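4. Sorting dark laundry

Now the fun part! Your Alar drying rack holds a surprising amount once the wings are open.

1. Open both wings until they click.
2. Shake out each dark item and turn it inside out.
3. Hang long pieces on the outer rails, socks in the middle.

Caution: Keep the rack 40 inches from any heater.

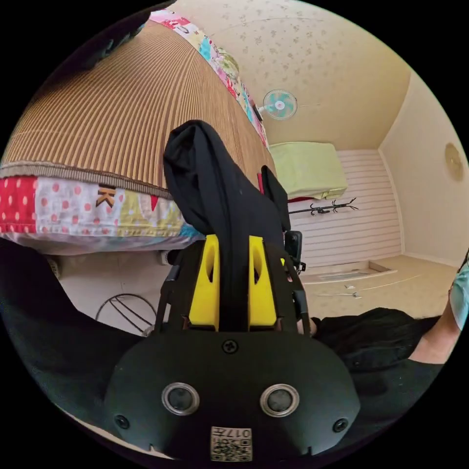
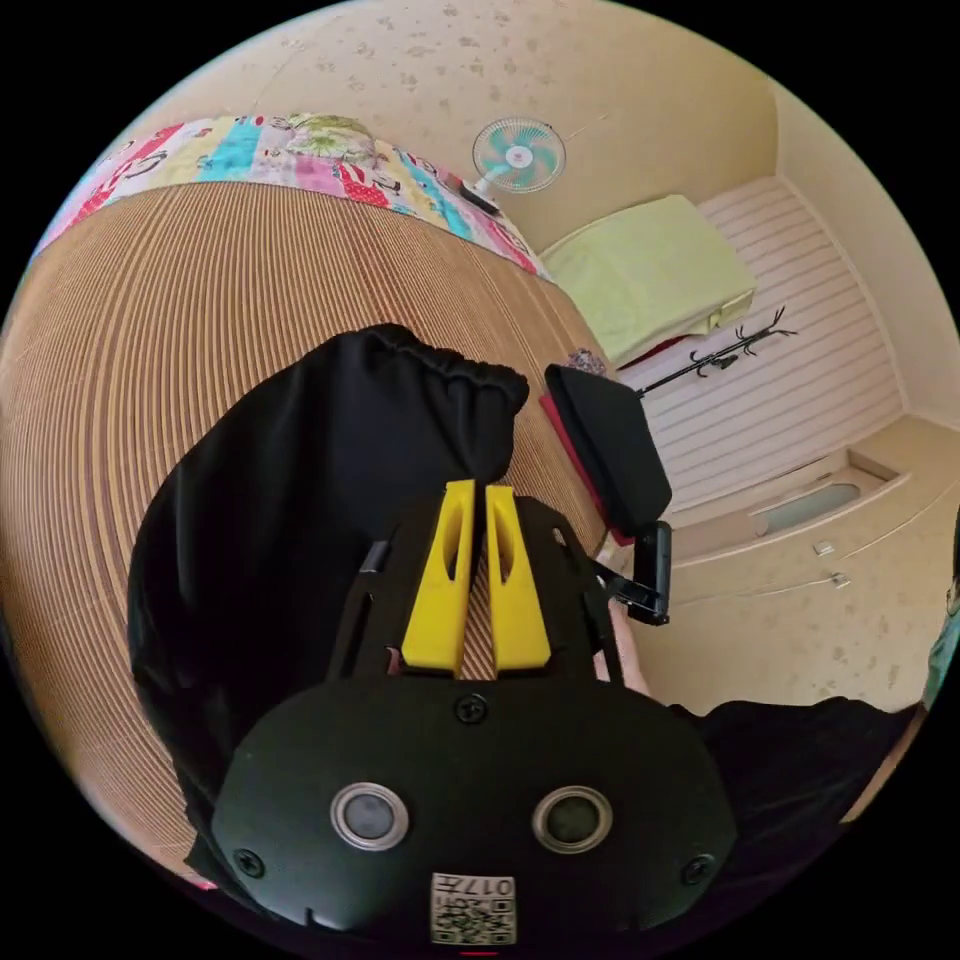 Photos: Jamila Gazi

Note: Black fabric shows lint like crazy, so wipe the rails first (a damp cloth is great for this!).

4. Fold the wings down when you're done.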